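Notes on the Storage and Care of Cooking Pots

When I took over the household pages from Ming-te Ko in December, I undertook to write first about the subject on which readers send the most letters, namely pots and pans. The notes that follow are drawn from my own kitchen in Iscombe and from the small room beyond it, in which a good deal of sorting is done before anything goes back into a cupboard.

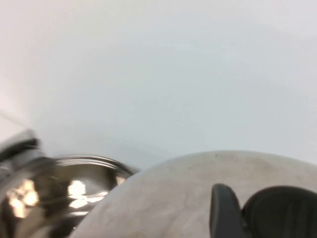

Stainless steel is, in my view, the most sensible material for a household that cooks every day. It does not need seasoning and it tolerates a certain amount of neglect. Its chief drawback is that a polished surface picks up every colour near it, so that the metal can look golden or brown in places and lead one to suppose that it is stained. I would advise wiping a doubtful patch with a soft cloth and looking again in daylight before reaching for any cleaning paste. The rolled rim deserves separate attention. Grease collects on the underside of it, and a cloth passed over the outside of the pot will miss it entirely.

On the matter of lids, opinion in the family is divided. Wing-yan Kuo stores hers upside down on the pot, which allows a second pot to stand on top. I keep mine the right way up. A domed lid that rests on its handle will slide about when the drawer is opened, and I have 12 lids to consider.
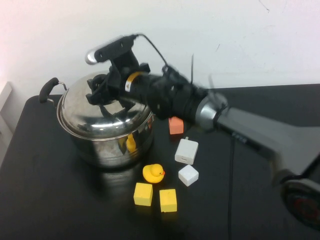

Siu-fong Lai
Editor, Household Pages

The pot I use most often has a domed lid and stays out on the black table while the shelves are being rearranged. A dark surface shows dust and water marks very readily, and it should be wiped down before a clean pot is set upon it. Handles with metal loops should be checked at the same time. If a fixing has worked loose, it may be tightened with an ordinary screwdriver, a quarter turn at a time.

My stockpots were bought from Braltard and measure 32 centimetres across. They do not fit the lower cupboard with their lids on, and for nine years I have meant to have the shelf moved.
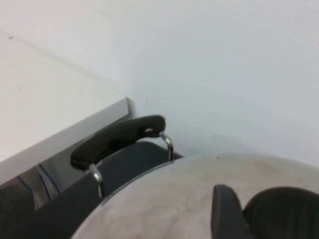
The desk corner and the office chair, beside the round table.

Correspondence on this subject is welcome. A note on enamel, with remarks by Kuo-hua Chang, is in preparation.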